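4. What happened when we moved the app to one codebase

4.1 Why I bothered measuring it

I'll admit that I started this part of the study in a bit of a mood. Gasska, the recipe and meal-planning app my group keeps going, had lived as two separate native apps for years, and every small change meant doing the same job twice (and then arguing about which version was right). When we finally rewrote it in a cross-platform framework, everyone kept asking me if it was slower. I kept saying "no, I don't think so," which is a pretty weak answer coming from a person who writes papers. So I set up a proper comparison.

I took the old native builds, the new shared build, and a third build made with Pillance, our in-house component kit, which sits on top of the shared one and swaps in its own lists and buttons. Each build ran on 9 phones, most of them the kind of hand-me-down devices our users really own. I wanted the cheap ones in there! A new flagship phone will forgive almost anything you do to it.

4.2 Cold start and scrolling

For cold start I had a script kill the app, wait, open it again, and log the time until the first recipe card could be tapped. That loop ran 1000 times per build, spread over all the phones, mostly overnight in April when the office network was quiet. The native builds won, as I expected, but the gap was a lot smaller than I'd feared, and on two of the older phones I couldn't tell the builds apart from the logs at all.

Scrolling was a messier story. The long search results page was fine until the pictures started loading, and then the shared build would stutter, catch up, and stutter again. I spent far too long blaming the list component. The real trouble was that we were decoding every photo at full size and then shrinking it on screen, a habit left over from the old tablet layout. Once Arkach, our image service, began sending thumbnails in the right size, most of the stutter went away, and I had to throw out a whole batch of earlier numbers (which hurt a little, I won't lie).

4.3 What people said

Timing logs only get you so far, so I also asked people. We recruited 88 regular users through the Chidiac forum and gave each of them two builds in random order, with no labels on either one. They planned a week of dinners in each and then filled out a short form.

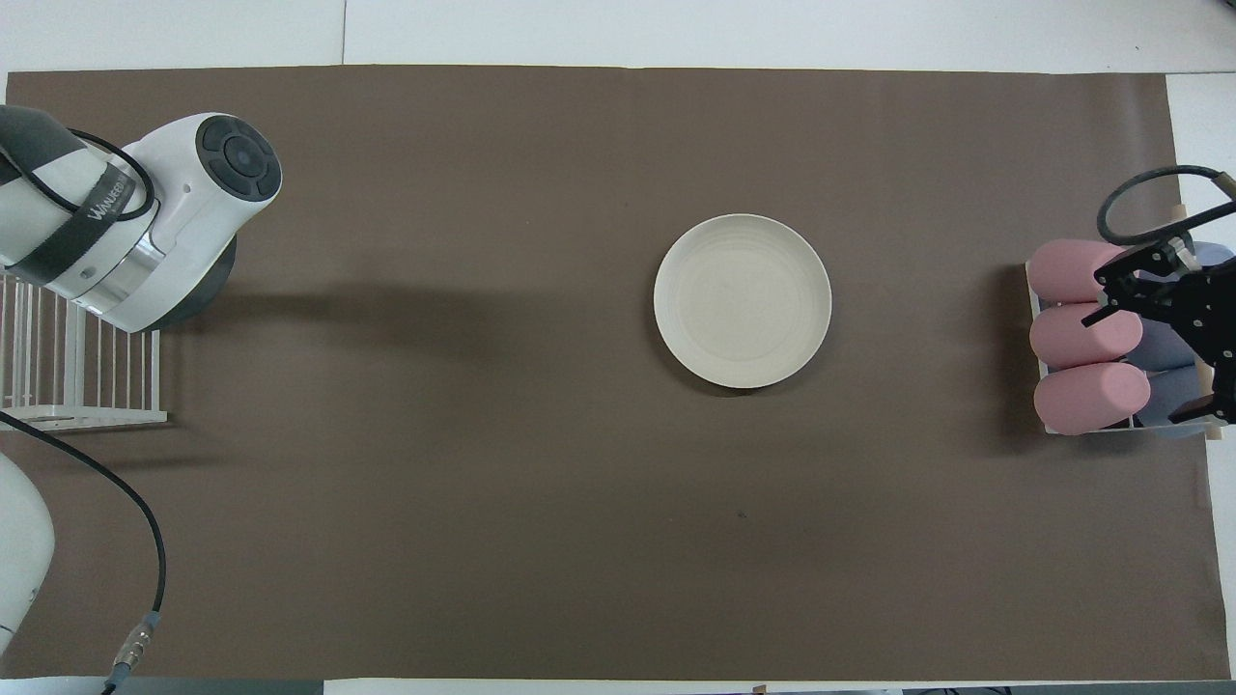 Figure 2. Plate on brown paper.

The comments were much more useful to me than the ratings. Lots of people wrote about the back button, which behaved a little differently in the shared build on Android, and hardly anyone brought up speed. A few loved the new shopping list and were sure it loaded faster, though it was the same code in both builds they had tried. I've kept those answers in the data set, because I think they say something about how a tidy layout can feel quick.

One thing I'd do differently is the form itself. I asked about "smoothness" without saying what I meant, and people clearly read the word in their own ways: some talked about animations, some about how many taps it took to save a meal. In the next section I split those answers up by hand and go through the two groups separately.

Shared 9 times
2 comments

Related items
Picking a state library for a small app team
Testing on old phones: a setup guide
Thumbnails, caching and slow networks
Back button behavior across platforms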